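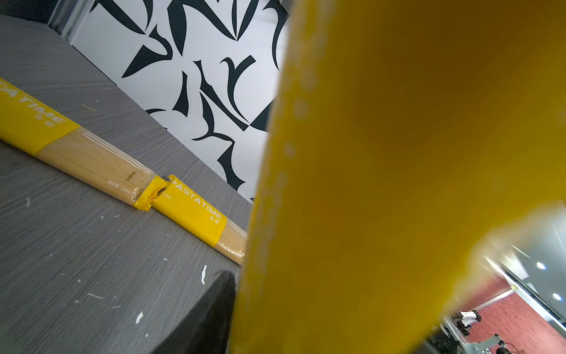
Shabnam Qureshi has spent most of her working life on the question of how pasta dries. She joined the Pomare mill in 2013 as a shift technician and now runs its drying hall, a long room with seven static cabinets and one continuous line. We spoke by phone in February, shortly after the mill finished replacing the humidity sensors on the line.

The subject is less settled than the price of a pack would suggest. Durum dough leaves the extruder at a little over 30 percent moisture and has to come down to 12.5 percent or below before it can be packed. The water at the surface leaves easily. The water in the core has to migrate outward first, and the difference between those two rates is the source of most defects.

"If the surface gets ahead of the core, you build stress," Qureshi said. "The outside shrinks and goes rigid while the inside is still plastic. Then the inside tries to shrink too and it has nowhere to go. You get a hairline check. Often it doesn't show until the product has been in the warehouse for a while."

Checking is the trade's term for these fine internal cracks. A checked strand looks normal when it goes into the pack and breaks into short pieces in the pot. Long shapes are more exposed than short ones. They hang over rods while they dry, so they carry their own weight during the stage when they are weakest.

Pomare dries its long goods in three stages. A brief predrying step sets the surface so that strands do not stick together. The main stage follows at high humidity, which slows evaporation enough for the core to keep up. A final conditioning stage lets the remaining moisture even out before the product reaches room air.

The mill's cabinets run at 50 degrees Celsius, with a cycle of up to 20 hours depending on the shape. Many larger plants dry at well above that and finish in a fraction of the time. Qureshi does not regard the faster method as inferior in every respect.

"High temperature sets the protein network early, and that gives you a firm bite even with a weaker semolina," she said. "It's a legitimate tool. What you pay for it is color and flavor. You get browning reactions, and the product starts to taste a bit cooked before anyone has cooked it."

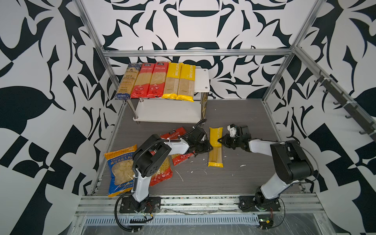 The choice of temperature also governs the choice of wheat. At low temperature the gluten has to do the work unaided, so the mill buys on protein content and rejects lots that a high-temperature plant could use. Clotilde Moulin, who handles purchasing, sets the specification with Qureshi before each harvest.

"Clotilde would like me to accept a wider range," Qureshi said. "I understand why. Last season we turned away a lot from Cukurov that was fine on paper and short on gluten strength. It went to another buyer the same afternoon."

Records are kept by batch. The one she cites most often is batch 3078, a spaghetti run that passed every check at the packing line and was found to be cracked throughout when retained samples were opened. The cause was a fan in the conditioning stage that had been wired to run in one direction only. Air is supposed to reverse at intervals so that both sides of the rods dry evenly.

"The average humidity was correct the whole time," she said. "We had one probe, and it was in a good spot. The other side of the cabinet was much drier. Since then we've had probes on both sides, and we hold long goods before release."

Asked what a home cook could do about checking, she said very little. Dried pasta should be kept closed and away from the stove, where the air swings between steam and dry heat. Refrigeration brings no benefit. Anyone drying fresh noodles at home should cover them loosely with a cloth and leave them in a room without a draft.

"People put a fan on them," she said. "Then they write to us and ask why everything snapped."

The next change at Pomare is a second conditioning room, which will double the time long shapes can rest before packing. Wajid Sandhu, the plant engineer, is drawing up the ductwork. Qureshi has asked for reversing fans on a separate circuit, with an alarm on each.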